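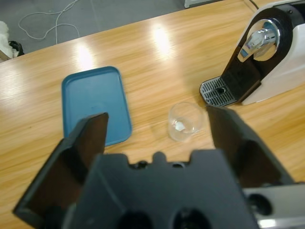 The Hanura top under ceiling lights, with a small clear glass.

Hanura table review – quick one, been meaning to write this up since December

Short version. Good table, annoying assembly, finish is shinier than the website lets on. I'd buy it again at the sale price. Not at full price.

Longer version for anybody who has the tab open and can't decide.

What it is: the Hanura dining/work table from Lakbridge, bought through Trisside. Paid $309. It was higher the month before and I've seen it higher since, so if it's sitting at list when you look, put it in the cart and walk away for a bit. Trisside sends a coupon. Sent me one, anyway, the day after I'd paid. Customer service would not back-date it. I asked twice.

Delivery. Came on a Wednesday, box weighs 77 pounds according to the label and my back agrees. Driver left it at the bottom of the stairs. The listing says "room of choice" in the small print and then there's smaller print under that. Get a second person. Legs are packed underneath the top so you can't just open it downstairs and carry the light bits up first, you have to lift the whole lot out.

Packing was very good though. Foam corners, thick card over the face, not a mark on it. I've had Martinelli stuff arrive with a dent in it and a sorry note, so credit where due.

Assembly. OK. Instructions are drawings only, and the drawing for the leg brackets is upside down or I am. The bolts for the brackets and the bolts for the cross rail look the same in the bag and are not the same. The shorter ones go in the brackets. If you put the long ones in they bottom out before they're tight and you get a wobble and you spend the evening blaming the floor. Took me 2 hours, including undoing the first attempt. You could do it in half that if you read this first.

Supplied hex key is junk, rounded off on the second leg. Use your own.

The top. Why you're buying it. It's light wood, honey sort of color, warmer in the evening than in daylight. Grain is nice, and it's not that flat printed look you get on cheap stuff. I've had it as a dinner table, a homework table, a place to fold laundry, and lately the desk because the actual desk is under boxes.

Now the shine. Listing calls it "soft satin". Hmm. Under a row of overhead lights you get proper bright patches on it, and if you sit at the wrong side with a laptop they're right in your eye line. Turned mine a quarter turn and that mostly fixed it. If you have one lamp hanging low over the middle you'll probaly be fine. If you have kitchen-type lights in the ceiling think about which way round it's going before you tighten everything, it's heavy to shift after.

Marks and scratches. Better than expected. Cold drinks leave nothing if you wipe up the same day. I left a mug of coffee on it overnight and there was a faint ring, which went after a couple of wipes with a barely damp cloth and then a dry one. Don't use spray cleaner. I did, on a corner, and it went streaky and took a week to look normal.

Pen comes off. Crayon comes off. Turmeric, sort of. Nail polish remover I have not tried and will not be.

It does scratch if you drag something gritty. Anything ceramic with an unglazed foot, lift it. I stuck felt dots on the fruit bowl.

Wobble, again, as this is what most of the bad reviews are on about. Mine was solid for the first month, then it got a small rock in it, then I went round with my own hex key and it's been solid since. I think the wood settles a bit against the brackets. I said as much in the comments on my first-look post and got a few answers back. 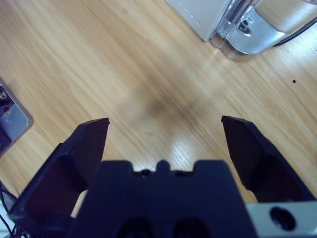

Spyros Kos said he'd had the same rock in his and tightening only held for a week or so, and what cured it in the end was a spring washer under each bracket bolt, cheap ones from the hardware store. He also reckons the adjustable feet are threaded too loosely and creep when you push your chair back against the table. He put a wrap of plumber's tape on each one.

I've done the tape. Not the washers yet. The feet definitely creep less. So thanks for that, and if yours is rocking do feet first, it takes a few minutes and you don't have to turn the thing over.

Size. Check it properly. It's sold as a four-seater and it is, for four people who like each other. Leg placement is good, they're right out at the corners so you don't straddle one. The cross rail is a bit low at the short ends, tall people will find it with their knees. My brother in law found it at every single meal over the holidays.

Height is standard. Fine with normal dining chairs. With an office chair with arms, the arms don't go under. Measure yours.

Edges are straight and pretty crisp, no big roundover. Looks smart. If you lean your forearms on it all day typing you'll notice. I put a desk mat down on work days and forget about it.

Compared with the Martinelli, which is the other one everybody looks at: the Martinelli has a properly matte top and a nicer edge, costs a good deal more, and the one I had before this took every water mark going. Hated that table by the end. The Hanura is shinier and plainer and I don't follow people round it with coasters. 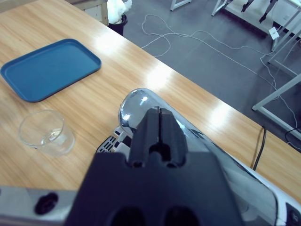 Cleaning day to day is just a damp cloth and then dry it off. The drying matters more than you'd think, with that finish any leftover smear shows up as soon as the lights are on. Microfiber works best, old t-shirt second. Kitchen paper leaves fluff.

Lakbridge sell a care kit for it. Didn't buy. A friend did and says it's a small bottle of something and a cloth. Make of that what you will.

Warranty is 2 years, frame and top, "normal household use". Haven't needed it. Keep the box label, they want the batch number off it and it isn't printed anywhere on the table that I could find. I photographed mine then lost the photo, so the label's now taped inside a kitchen cupboard.

Smell – slight varnish smell out of the box, window open for a couple of days, gone.

Things I'd change: matte option please. Decent hex key. Different colored bags for the different bolts, how hard is that. Feet that stay put. Some kind of felt on them too, they squeak on tile.

Things I wouldn't: the color, the weight once it's in place, the legs at the corners.

Four out of five at sale price, three and a bit at full. Will update if I get round to the washers. Edit – someone asked, yes the top comes off again for moving house, same bolts, put them in seperate bags this time.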